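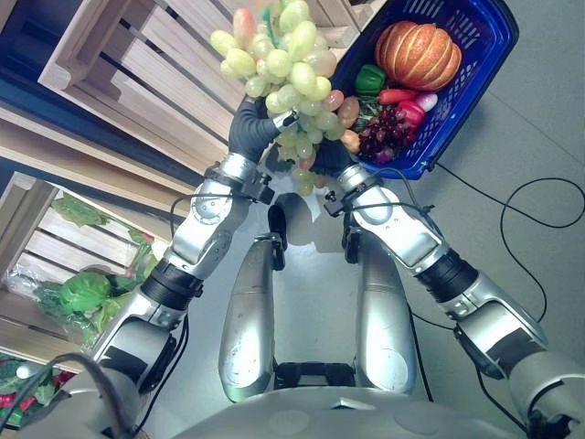

Hi all,

Mafalda Figueiredo wrote:
> Does anyone have play produce for the Allmont market corner?
> We need enough to fill 8 crates by August.

Yes, me! I've got a pile of fake fruit and veg you can borrow (the grapes are my favorites, green and dark red both). The slatted crates can come too, but I'd like the blue basket back, please - it's the only one I have! Can somebody with a van swing by Firden before 8:30?
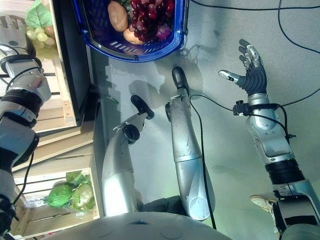 Potatoes, red grapes and an onion in the blue basket

Narine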